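I have a towel problem, and before you tell me that's a laundry problem, let me explain, because my sister has already tried that one on me.

I own too many towels and I won't get rid of any of them. The linen closet in our upstairs hall was built in a year when people apparently had two towels and a spare, and it now shuts only if you lean on it with a hip. My husband thinks this is a sickness. I think it's the most sensible thing about me! I want to make the case for old towels, the thin ones and the stained ones and the ones that came from somebody's aunt, and against the idea going around that a grown-up should own a matching set in white and throw it out every couple of years.

You know the idea I mean. It shows up in the home section every January, right after the diet columns. Go through the house, it says, and be ruthless. Keep four bath towels per person (or two, the number goes down every time I read it). Everything else goes in a bag. There's usually a photo of a shelf with six white rectangles on it and a little plant, and I look at that shelf and wonder what these people do when the washing machine lets go at nine at night.

Ours let go on a Sunday. I'll spare you the details, except that the hose came off in the back hall and I was in my socks. I used every old towel in the closet, and a beach towel with a parrot on it, and the bath mat. A house with eight nice white towels would have lost the floor. I said this to my husband while wringing out the parrot and he had the good manners to say nothing.

So that's the practical argument, and I could stop there, but I don't think it's the real one. Plenty of things are useful in a flood. I could buy a stack of shop rags and keep them in a bucket and never think about them again. The real argument is that a towel gets better at some jobs as it gets worse at others, and hardly anything else in the house does that. A new towel is pretty and it pushes the water around your back. Give it a few years and it starts drying you. Give it ten and it's the one you grab for your hair, and after that it's the one for the dog, and after that it goes under the leaky cooler in the trunk of the car. Throwing it out in year two means you paid for the part where it didn't work and skipped the rest. 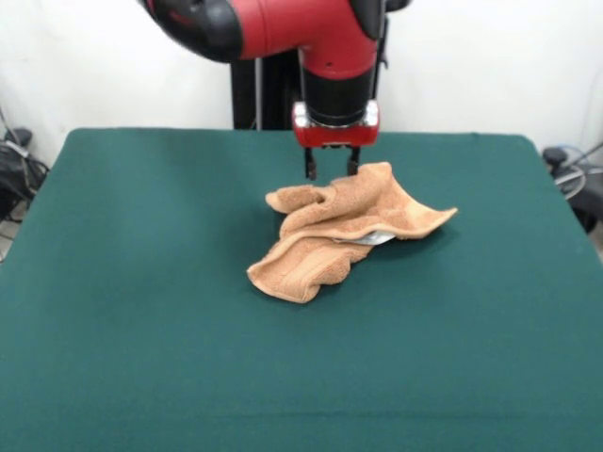
STERNATLEY, January

My friend Sylvie Bergeron disagrees with nearly all of this, and she's who I was arguing with when I decided to write it down. Sylvie runs a small guest house out past the MacPherson place, on the lake road, and she goes through towels the way I go through coffee filters. She says guests can tell. They'll forgive a squeaky bed and a shower that takes its time warming up, but hand them a towel with a pulled loop and they'll mention it to their whole family. She replaces hers on a schedule. She buys them from Truvby, by the carton, and she can talk about weight per square meter until your eyes cross. (The ones she likes are 531. I asked her what was wrong with 513 and she looked at me like I'd asked what was wrong with margarine.)

I'll give her the guest house. If I'm paying for a room I want a towel with some bounce in it too. What I won't give her is the next step, where everybody's bathroom at home is supposed to look like the guest house. When did that happen? My mother had exactly one set of good towels, peach, with a satin strip, and they hung on the bar in the downstairs bathroom and no living person was allowed to touch them. We dried our hands on our pants. Those towels were for company, and the rest of the house ran on a pile of mismatched stuff from the basement, and I don't remember anyone feeling deprived.

Now the good towels are supposed to be the only towels. Every day is company. I find that tiring just to think about, and I'm not sure who it's for. I certainly don't need a spa feeling at 6:40 in the morning. I need to get my hair dry enough that it doesn't freeze on the way to the bus.

There's a money side to this, and I'm going to be a crank about it for one paragraph. Stetora, the big home store out by the highway, had a white sale on a few weeks ago and I went in for a shower curtain. They had a wall of towels, I mean an actual wall, floor to ceiling, in colors with names like Oat and Driftwood. The nice ones were marked down and were still more than I spend on shoes. A woman next to me was filling a cart and told me, very cheerfully, that she does the whole house every winter. I asked where the old ones go. She had to think about it. "The garage, I guess?" she said, and then she laughed and said they had a pretty full garage.

I liked her a lot, and I've thought about that garage ever since. She hasn't gotten rid of her old towels any more than I have! She's just stopped using them. I'd bet a lot of ruthless people have a garage like that, or a mother with one.

Now, there are things I'll concede, because Sylvie reads this and she'll call me. Old towels can smell. If a towel smells when it's clean, something has gone wrong with it, and you should try a hot wash with vinegar and no softener, and if it still smells after that I won't stand in your way. Fabric softener is the villain in most of these stories, by the way. It coats the loops and then people say the towel is worn out, when really it's been waxed like a canoe. I quit using it 15 years ago and I've got towels from before then that are still on the job.

I'll also concede that the animal shelter would take some of mine. Ours does, or it did last time I asked, and I've brought over a bag or two when the closet truly wouldn't close. That's a good end for a towel. It's still being a towel. What I can't do is put one in the trash with nothing wrong with it except that it's the color of a Band-Aid and its brother got left at a campground.

And yes, okay, some of it is sentimental. There's a brown striped one that came with my husband when we got married, and he can't stand it, and I'd carry it out of a fire. There's one that I brought both kids home from swimming lessons in, over and over, two wet kids under one towel in the back seat, complaining. It has a hole near the hem that you can put three fingers through. My daughter is in college and she asked for it last fall. I told her it was in use, and then I felt bad and mailed it to her, and she wrote back that her roommate had asked if it was a rag.

I don't think the home section is going to come around. I've seen those lists all my life, and if I had to guess I'd say I've been told to declutter over 1000 times, and the closet has only gotten fuller. But if you've got the bag out this month and you're standing in the hall with something thin and faded over your arm, I'd ask you to think about where your washing machine hose is, and how old it is, and put the towel back.

Sylvie, I know. Call after supper.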